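Handheld demos, part 3: pose dropouts

Most of May went into the two-handed paper task, so these are notes on that before I forget the numbers.

We dropped remote control for this one. Driving two arms from a console was fine for pick and place, but anything that needed both hands to move together came out slow and jerky, and the policy learned the jerkiness. With handheld grippers the demonstrator does the task directly and we record the pose of each hand. Each gripper carries a cube with black-and-white markers on its faces. The tracker solves for the cube, then a fixed offset gives the fingertips.

The offset is where I lost a week. Dušan Dimitrov had measured it on one gripper and I had copied the value to the other. The two mounts differ by 3 mm. You don't notice in replay until the jaws have to close on something thin. 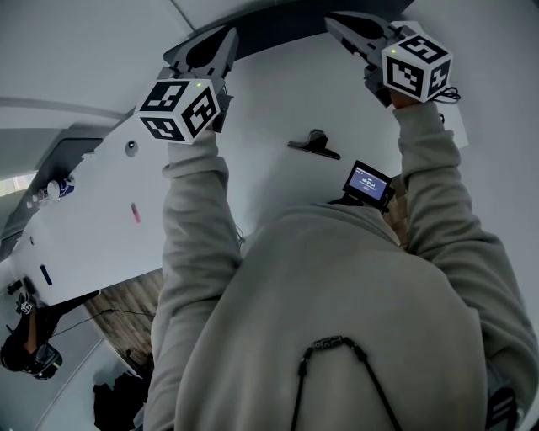 The other problem is occlusion. When the wrists roll inward, the cubes can end up showing one face each, and a single face at a shallow angle gives a pose that flips. Our logger, Stulen, used to interpolate over those gaps without saying so. It now marks them, and I discard any episode with a gap longer than 100 ms.

Of 4000 recorded episodes, 3253 survived. Tihomir Begović thinks the threshold is too strict and wants to keep short gaps where the hand is nearly still. He may be right. I'll train on both sets and compare.

Still open: clock drift between the two grippers on long sessions, and whether to re-measure the offset every time a cube is remounted. For now I re-measure.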